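Frequently Asked Questions
Promard Film Evenings, season program and tickets

We receive many of the same questions by e-mail, so we have put the answers on one page. If your question is missing, please write to Luuk Hermans at the desk.

What kind of films do you show?

Mostly older films which are difficult to see on a big screen today. This season has three parts: crime films from the seventies, comedies about weddings and families, and a small group of silent films with live piano. We do not show new releases, as the two multiplexes in the city already do this well.

Who chooses the program?

Štefánia Halás makes the first list every February. After that she discusses it with Henk Van Loon, who must find out whether a good copy exists and what it costs to rent. Many titles disappear from the list at this moment. Last season we lost a western that all of us wanted, because the only available print had turned completely pink. 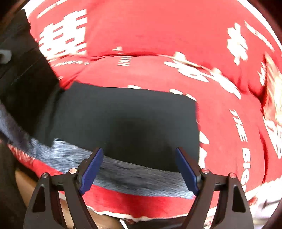

How many seats are there, and can I reserve one?

The hall has 110 seats. They are not numbered. Your ticket guarantees you a seat, but it does not guarantee you a particular seat. If you come with a group, please arrive early. The doors open thirty minutes before the film.

Are the films shown from real film or from a file?

Both. In the printed program you find the letter F behind the title when we project from film and the letter D when it is digital. For us the letter D is no shame. A careful restoration can look better than a tired print, and some of our visitors who were very strict about this have changed their opinion.

Do the films have subtitles?

Films which are not in English have English subtitles, with one exception this season. The comedy by Alaric Delacroix, "The Second Cousin," exists only with burned-in Dutch subtitles. Sem Verschueren has translated the dialogue, and he reads it live through the microphone. I was doubtful before the rehearsal, but after ten minutes I had forgotten that he was there.

Why is there an introduction before the film?

Many visitors ask for it, and a few visitors ask us to stop it. We try to keep it to 5 minutes. The speaker tells something about how the film was made and never gives away the ending.

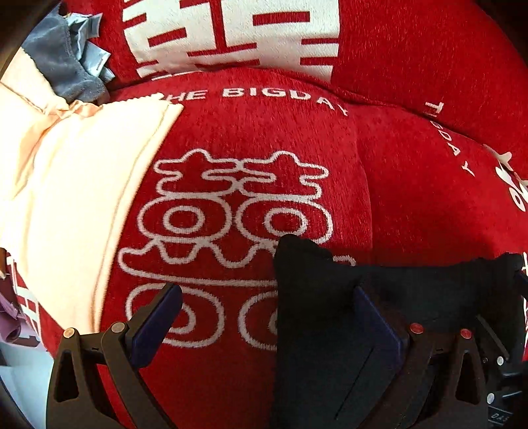
If you prefer to see the film without any preparation, you can wait in the foyer and enter when the speaker is finished. The person at the door will let you know. Please do not enter after the lights are down, as the stairs on the left side are steep.

Can I bring my children?

It depends on the film. The comedies and the silent films are fine for most children from eight years. The crime films are not suitable, and for these we ask for a minimum age of sixteen.

I have a ticket but I cannot come. Do I get my money back?

We can change your ticket to another evening until noon on the day of the film. Send us the number which is printed under the title, for example 1394. We do not pay money back, except when we cancel the evening ourselves.

Can I suggest a film?

Yes, with pleasure. There is a box in the foyer, next to the coat racks. Please write the title and the year, and also the director if you know it.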